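Seketari Snack Bag Program
Progress report to the Plelwood Fund
Submitted by Torquil Mowat, 11/3/20

Dear Jingyi Cai and everyone at Plelwood,

I promised you a proper update once the fall packing was under way, and I am sorry it has taken me a little longer than I meant it to. The short version is that the bags are going out, the families are happy, and your grant has covered everything we said it would and a bit of tape besides. The longer version follows, and I hope you will forgive me if I wander.

When you first wrote to us in March we were still packing out of the back hallway at Vastimham, with the boxes stacked along one wall and everybody turning sideways to get by. We have since moved into the old kitchen. There is a long counter at a sensible height, a sink for hand washing, and a door that opens straight onto the parking lot, so loading the van is a much kinder job than it was. I can't tell you what a difference the door has made to my back!

Of the grant, we have spent $3,424 so far. Most of that went on snacks and paper bags, and the rest on shelving for the pantry side of the kitchen. The receipts are in the folder I mailed separately, in date order except for the shelving, which I found in my coat pocket after I had sealed everything up and had to tuck in at the front.

We pack 60 bags at each session and hold two sessions a month. Each bag gets savory snacks, something sweet and a drink, and we try to mix the packets so that brothers and sisters don't all open the same thing. We did start out with plastic carriers, as you may remember from our first application, but several parents told us they would like something they could fold up and use again, and so we changed to paper bags with handles. 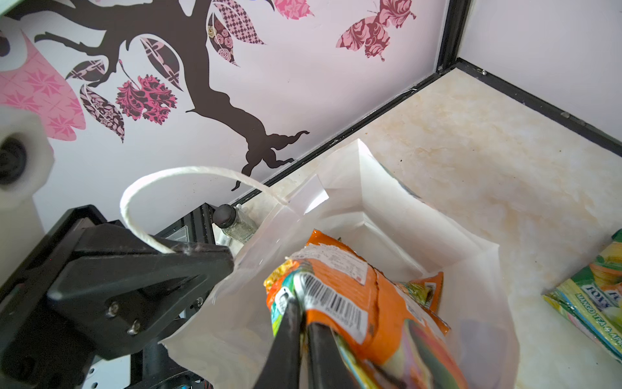 The order of packing took us longer to settle than I would have guessed. We used to put the drinks in last, and by the time a bag had ridden across town the chips underneath were mostly crumbs. Now drinks go in first and the light packets go on top, standing up if there is room, and I have had far fewer calls from disappointed seven-year-olds. Handles stay outside the bag while it is being filled. It sounds like a small thing, but a handle trapped under the snacks means somebody has to dig it out again at the van.

One problem I should own up to is the labels. Our supplier, Noh, sent four cartons of a rice snack with the ingredients printed so small that I needed my daughter's magnifying glass. We have families with nut and sesame allergies, so I held those cartons back until we had typed up a larger sheet to go in with each delivery. Noh has been very pleasant about it and has offered to send the full ingredient list ahead of time from now on.

For the winter we would like to add soup cups, if the prices hold, and a warmer pair of gloves for whoever ends up doing the van. I expect to have the new supplier quotes shortly and will send them on without waiting for the next report. If you would like to come and see a packing session for yourself, please do. There is always coffee, and there is usually cake if my sister has been by.

With many thanks and warm wishes from all of us,

Torquil Mowat
Seketari, Vastimham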